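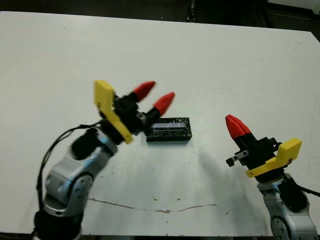
Small black box-like object on a white tabletop, with a pale strip along its top.

White-topped table

From the Etgate Handbook of Ordinary Furniture, entry 702

A white-topped table is any table whose working surface is plain white, whatever it's made of and whatever holds it up. You'll find them in offices, labs, sewing rooms, school art blocks and quite a lot of kitchens (mine included, and I'll come to that). I've taken over this entry from Agnese Vasiliauskas, who wrote the first version and kept it admirably short. I'm afraid I have more to say about tables than she did.

Names

People call it a white table, a bench, a worktop table or just "the big table". Furniture sellers like "utility table", which I've never heard a living person say out loud. In the older Cidedell catalogues it was a "layout table", meaning one you laid things out on before packing or assembling them, and I still think that's the best name of the lot! A desk with a white top doesn't count for this entry unless it's used from more than one side. Desks have their own entry.

Surface

The top may be painted, lacquered, laminated, enamelled or solid plastic. Laminate is by far the one I meet most often. Gloss looks lovely in the shop and is a nuisance under a ceiling light, as the lamp comes straight back up at you and you end up shifting your chair all afternoon. Matt is easier on the eyes but it holds on to pencil and rubber marks. My own top is a sort of satin, somewhere between the two, and it manages to do a bit of both.

Scuffs are normal. A white top shows dark scuffs sooner than a wooden one, and most of them are only material rubbed off something else – shoe soles, cable covers, the feet of a lamp. A real scratch goes into the surface and you can feel it with a fingernail. I was taught that test by Maja Szewczyk, who ran the second-hand furniture shop in Prarano where I worked for a summer, and I've used it on every table I've bought. 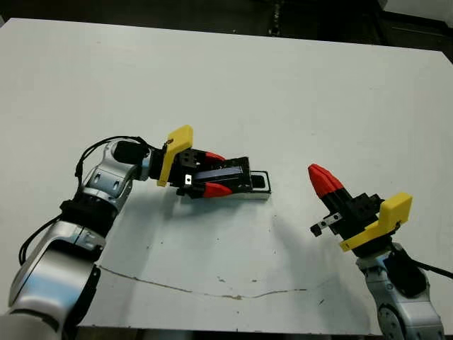
Dark things are the ones that show up best on white. A black case, a black strap or a black screw that would vanish on walnut is there the second you look, and you get a little grey shadow underneath that tells you whether it's lying flat. Pale things go the other way. I once spent most of a morning hunting for a white plastic lid that was in the middle of my own table, right under my nose, and I'd even wiped round it.

People who work with very pale parts often put a coloured mat down at one end. Green is traditional, but a tea towel does perfectly well.

Size

There's no standard. Mine is 1790 mm long with a top 21 mm thick, and it came from a Thiele clearance, so it may have been an odd size to begin with. For laying things out I find length matters more than depth. If you can't reach the back edge while sitting down, the back edge fills up with post.

Height is a matter of what you're doing. A sitting table is too low for cutting fabric or taping parcels, and you'll feel it in the small of your back by teatime. Leg risers help, though do check the wobble afterwards.

Use for laying out

The usual way of going about it is to put everything in one loose row, with a bit of clear space round each piece, before anything goes into anything else. I'm a great believer in the row. With a heap you keep picking up the same item, but a row lets your eye run along from left to right and notice the gap where the charger ought to be.

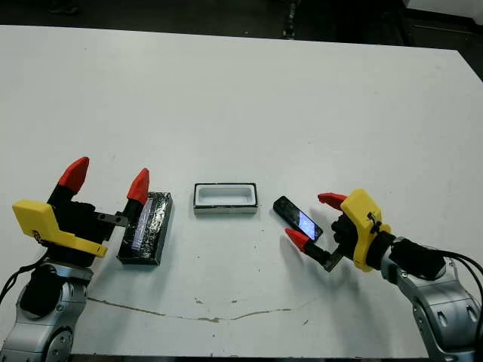
Shallow trays are the natural partner for a table like this. Small things roll, and a raised rim, even a very low one, stops them going over the side. Keep the tray lengthways, parallel to the edge you're sitting at, and leave it empty until you've decided what it's for (I say this as the owner of a tray that has held nothing but dead batteries for years). Phones are best laid flat and well in from the edge. If the light's catching the screen, turn the phone a little and the glare goes.

Anything wrapped in tape wants a minute's thought before you set it down. The sticky edge of old tape picks up fluff and then leaves a grey line on the white, which needs a drop of cooking oil on a cloth and then washing-up liquid to get the oil off again. Don't leave taped things on a table in full sun. I did, in June, and there's still a faint rectangle if you know where to look.

Cleaning

Warm water, a soft cloth and a squirt of washing-up liquid will see to nearly everything. Cream cleaner works on stubborn marks but dulls a glossy top if you go at the same place every week. Tea comes off if caught the same day. Permanent marker can sometimes be shifted with a bit of surgical spirit; test it underneath first, and keep it away from painted tops altogether. Agnese's version recommended bicarbonate paste for ink, and I've left that in although I've never had much luck with it.

Yellowing is another matter. On older plastic tops it's in the material, and scrubbing just makes a cleaner yellow table.

Placing in a room

A long table does well in the middle of a room, where you can get at both sides, with desks and chairs kept to the walls. Do leave enough space to push a chair back without hitting the person behind.
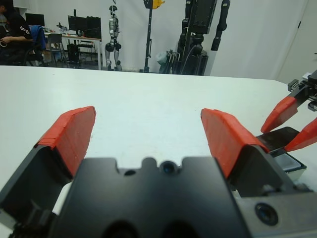 White table in a lab room, with a desk and computer monitors beyond it.

See also

Desk; Drawing table; Tray (shallow); Trestle; Tea stains

Last revised August 25, 2025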